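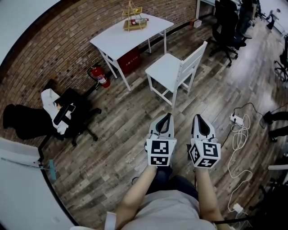 White table against the brick wall, plank floor running on the diagonal.

From: Cormac Dolan
To: floors and finishes list
Subject: Re: Expansion gap at a curved wall

Sointu Niskanen wrote:

> We are laying floating click boards in the long room at Levchenko and one
> end wall is a curve. The straight walls are simple enough, spacers and
> skirting. At the curve I can either cut each board end square and step
> round it, or scribe every one. What gap are people leaving, and does it
> matter that the boards will run on the diagonal? The fitter wants to fix
> the last row down with adhesive so that it stays tight to the brick. I
> would rather he did not, but I can't say exactly why.

Sointu,

Please stop him before he gets the adhesive out. A floating floor moves as one sheet. If you fix one edge, all the movement goes to the opposite side, and the joints nearest the glue line are the first to open. We had this at Drasura. The threshold strip was screwed through the boards into the screed, and by March there were open end joints across the whole doorway. Moving the screws into the screed only, clear of the board edge, stopped it getting worse. The damaged boards had to come up all the same.

On the gap: read the maker's sheet first, as the figure depends on the core and on the longest run. Wood-based boards move mostly across their width, so on a diagonal layout no wall is purely an end wall or a side wall. I work out the longest distance across the boards, take the allowance for that and leave it all the way round, including at pipes and door linings.

Scribe the curve. Stepped square cuts leave a gap that is too small at one corner of each board and too wide to cover at the other. My method:

Make a template in hardboard, 2000 mm at a time, overlapping the last piece.
Cut a disc with a radius equal to the gap and roll it along the wall with a pencil in the centre. This carries every bump in the brick on to the template.
Lay the boards long, dry, and mark them together from the template.
Number the undersides before cutting.
Cut with a jigsaw and a fine blade, face down.

The blade wanders on tight curves. Leave it 2 mm proud and take the rest off with a block.

For the cover, a flexible skirting will follow a gentle curve, but check the smallest radius it will take cold. Fix it to the wall and leave the floor free underneath. Cork strip in the gap looks neat without skirting. I have used it at one house and it was sound after 24 months, but it needs to be a soft grade and it must not be glued to both faces.

Two things you did not mention. Keep the boards in the room, flat and in their packs, for as long as the maker asks, with the heating at its normal setting. And take a moisture reading of the screed near the curved wall as well as in the middle - old brick can hold damp at the foot.

Antonina Savchuk posted a drawing of a rolling disc with a pencil bush a while ago. It should be in the archive under "scribing". If you can't find it I will scan my copy.

Cormac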